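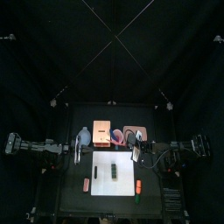
Bretska shelf clear-out, May

Posted 2019-05-16 by Thaddäus Gasser

Quick page, more to come when I get the rest off the card. We're emptying the long shelf at Bretska before the move to the Villalobos building and I said I'd put up what there is so people can claim things. Captions short, sorry, doing this between two other jobs.

Black table, black cloth all round. Small things out on it, white board flat in the middle. Board stays with us, please don't ask for it.

Light blue bottle, rounded, narrow neck. Came in with the Stenetti order, never got a label from me. Free to whoever wants it.

Wooden box, light wood with a bit of pink-orange in it, small dark slot in the top. We used it for suggestions for 2 years and got 4, one of them was a parking ticket. Would make a decent coin box for a kid.

Pink bowl. See-through-ish rim. Spoken for already (kitchen). Pink strap at the front of it, blue thing leaning on the side, ask me about those seperately.

Tan mat, rounded corners, lies nice and flat. Black device with a cord sitting on top. Mat and device go to different people so dont take both in one go.

Not on this page yet: the Clistosport bags, the folding stools, the box of 1000 paper cups that we somehow ordered twice. Cups are in the hallway, help yourself, take a whole sleeve.

How to claim: write to me with the name of the thing and when you can come by. First mail gets it. No holding things over to June, the shelf has to be bare by the end of the month and whatever is left goes in the van to the charity shop.

Pickup is at the side door, ring twice. If I'm not in leave a note under the mat (the door mat, not the tan one).

More pictures when I've sorted teh top shelf.

T.G.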